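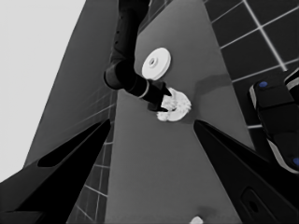 Member News | Facilities and Operations

The Association has completed the first phase of its review of workplace lending libraries, and member organizations are invited to comment on the draft guidance before the end of July. The review was opened last year at the request of several smaller members, who reported that shared collections of manuals, reference books and trade periodicals were being lost during office moves or discarded when a long-serving employee retired.

Replies were received from 84 member organizations. Most keep a collection of some kind, although few have a written policy for it. Collections range from a single shelf beside a supply cabinet to the reading room at Vevard, which holds some 4000 titles and employs a part-time librarian. The majority of respondents could not say when their holdings had last been checked against a list, and a good number had no list to check.

The draft guidance was prepared by Oluwatosin Mohammed, who joined the Association from Istuvis, where she managed records and publications. It recommends that each organization name one person with responsibility for the collection, and that this duty appear in the job description of the post. Where the duty has been informal, it has tended to lapse at the first change of staff. The guidance does not ask that the person be trained in library work. An orderly spreadsheet, kept up to date, will serve most offices well.

On the matter of loans, practice among members varies a great deal. Some allow books to be taken home without any limit of time. Others require a signature and a return date, and one does not permit any item to leave the building. The draft proposes a standard loan of 3 weeks, renewable once, with reference works kept on site. Members may adopt a longer period if they wish, provided that the period is posted where borrowers will see it. The Association does not recommend fines. Those members who had tried them reported that borrowers simply stopped bringing late books back. 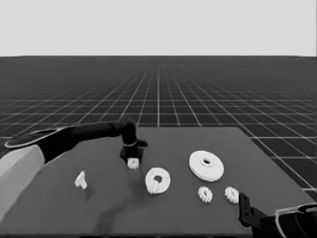 A small white gear on the tabletop, beneath the gripper.

Particular attention has been given to out-of-print material. Service manuals and parts catalogs for older equipment are often the most heavily used items on the shelf, and they are also the most difficult to replace. Sheldon Lachance, who oversees the collection at Jorell, informed the review that a single binder of wiring diagrams had been requested more often than all of the firm's management titles together. The binder is now kept in a locked cabinet, and staff consult a copy. The guidance suggests that members identify such items early, store them away from direct sunlight and heating vents, and seek permission from the publisher before making copies where the work is still under copyright.

Disposal is treated in a separate section. Members are asked to offer unwanted volumes to other member organizations before sending them for recycling, and the Association will carry a short list of available titles in each newsletter for this purpose. Entries should give the title, edition and year, along with a plain statement of condition. Water-damaged or moldy books should not be offered. The receiving organization will pay the cost of shipping unless the parties agree otherwise.

A modest fund has also been set aside to assist members who are starting a collection or restoring one that has fallen into disuse. Grants of up to $100 may be used for shelving, labels, binding repairs or the purchase of secondhand titles. They may not be used for subscriptions — these are to be met from the member's own budget. Applications should be made by letter and signed by the head of the organization. The former Nguyen Reading Grant has been folded into this fund, and organizations that received that grant in earlier years remain eligible to apply.

Copies of the draft guidance have been mailed to the principal contact at each member organization. Additional copies may be requested from the Association office. Comments should be made in writing and should refer to the numbered paragraphs of the draft. Members who did not take part in the original survey are equally welcome to respond, and those with no collection at present may wish to read the section on shared holdings between neighboring offices.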